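Taddale Shareholder Portal: Set-up Guide
Section 5. Setting up your holding, distributions and statements

Read this section before you put any money instructions into the portal. It covers ordinary units in the Taddale property trust only. If you hold units through a broker or a pension wrapper, most of what follows won't work for you, whatever the welcome letter says. 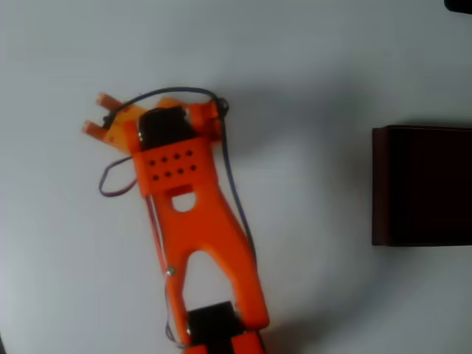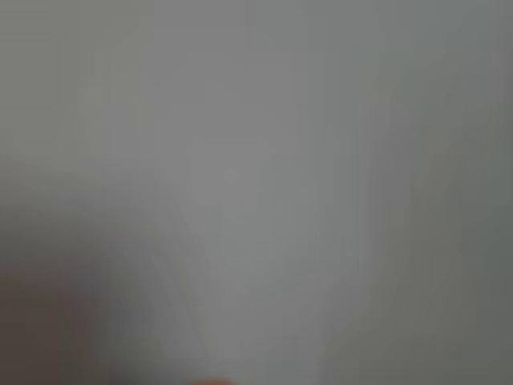 Does registering on the portal change who legally owns my units?
Registration only gives you a way of looking at your holding and sending instructions. Ownership is decided by the register kept by Noltusis, and if the portal and the register disagree, the register wins.

5.1 Before you start

Have these to hand:

Your holder number, printed at the top right of your last paper statement
The bank account details you want distributions paid to
The activation code, sent by post
Your tax reference

The activation code lasts 14 days from the date printed on the letter, and the post eats into that. If yours has run out, ask for a fresh one by telephone. The "Resend code" button on the sign-in page sends a message saying a code has been requested. It doesn't always request one.

Note: Joint holders get one code between them, sent to the first-named holder.

5.2 Activating your account

1. Go to the sign-in page and choose "New holder".
2. Type in your holder number without spaces. The printed statement shows it with spaces; ignore them.
3. Type in the activation code. Capital letters matter.
4. Choose a password and write down the recovery phrase. It is shown once.
5. Check the name and address on the next screen against your paper statement, line by line.
6. Press "Confirm" only if they match.

Caution: Don't press "Confirm" and plan to fix a mistake afterwards. A confirmed address can only be changed by signed letter, and until the letter has been dealt with your distributions may be held back.

5.3 Choosing how distributions are paid

The portal offers two choices, cash or reinvestment. Reinvestment is ticked for you when the page opens. We would look hard at that tick before leaving it alone. Reinvestment buys more units in the same trust at a price set on the payment date, so you won't know the price when you agree to it.

1. Open "My holding", then "Distributions".
2. Choose "Pay to bank" or "Reinvest".
3. If you chose "Pay to bank", enter the account details twice.
4. Read the summary. It should show the last four digits of your account. If it shows dashes, the details haven't been saved and you need to go back to step 3.
5. Press "Save instruction".
6. Wait for the reference number and copy it down.

Note: A change must be in at least 7 working days before the record date to count for that payment. Later changes are kept for the next one. The screen says "Instruction accepted" in both cases, so check the date in the "Takes effect" column before you believe it.

Note: Reinvested distributions are usually still income for tax. No cash reaches your account, but tax may still be owed on it. Ask your own adviser how this applies to you.

5.4 Reading the holding page

The holding page shows four figures. They aren't all the same sort of figure, and the page does little to tell them apart.

Units held
Taken from the register overnight. Trust this one, but remember that it's yesterday's.

Market value
Units held multiplied by the last closing price. You would get this amount only if you could sell everything at that price with no charges. You can't.

Net asset value per unit
Worked out from the valuers' opinion of what the buildings are worth, less borrowings. Valuations are done once a year, in July, and carried forward in between. In a falling market the figure can look comfortable for months after it has stopped being so.

Occupancy
Currently shown as 94 per cent. This is measured by floor area let, and includes units where the tenant has signed but hasn't moved in, and units where the tenant is in a rent-free period. It doesn't tell you how much rent is being collected. For that, open the annual report and find the note on receivables, which is longer and duller and a good deal more useful.

5.5 Looking up individual properties

1. From the main menu choose "Portfolio".
2. Choose a property from the list. The two shopping parades at Preditz appear as one entry.
3. Choose "Tenancy summary".
4. To see lease expiry dates, tick "Show all terms". Without it, leases with a tenant's break clause are listed by their full length.

Caution: The difference at step 4 matters. A ten-year lease that the tenant can walk away from after three is, for planning purposes, a three-year lease with some hope attached. The average lease length on the summary page is worked out on the full terms.

The "Priedītis Redevelopment" entry has a forecast yield beside it. The forecast assumes full letting at the asking rent on the day the works finish. We have asked for the assumption to be printed next to the figure. Until it is, treat it as a target.

5.6 Statements and voting papers

1. Open "Preferences", then "Documents".
2. Choose "Paper", "Electronic" or "Both".
3. If you choose "Electronic", give an email address you read.
4. Open the test message and follow the link in it. Your choice isn't stored until you do.

Note: "Electronic" covers voting papers as well as statements. Holders who switched to save paper have missed meeting notices that went into a junk folder. "Both" costs you nothing.

Note: Statements stay on the portal for a limited time. Save your own copies, and keep them for as long as you own the units and for some years after you sell.

5.7 If something looks wrong

Units held is lower than expected
Check whether a sale or transfer is still being settled. If not, telephone the registrar and quote your last statement.

Distribution hasn't arrived
Check "Takes effect" under "Distributions". If the date is before the record date, the payment should have gone out. Ask for the payment reference. "It's been processed" isn't an answer you need to accept.

The page asks for your full password during a telephone call
Hang up. No member of staff needs it.

You are offered a price for your units by letter
Such offers are legal and are often well below the market price. Compare the offer with the last closing price before signing anything. The portal has no part in these offers and can't cancel one once you have agreed to it.

Corrections to this section should be sent in writing to Ilze Ramanauskas, Holder Documents, at the address on your statement. Please quote the paragraph number.

Section last revised 2022-09-04. Continue to Section 6, Transferring units.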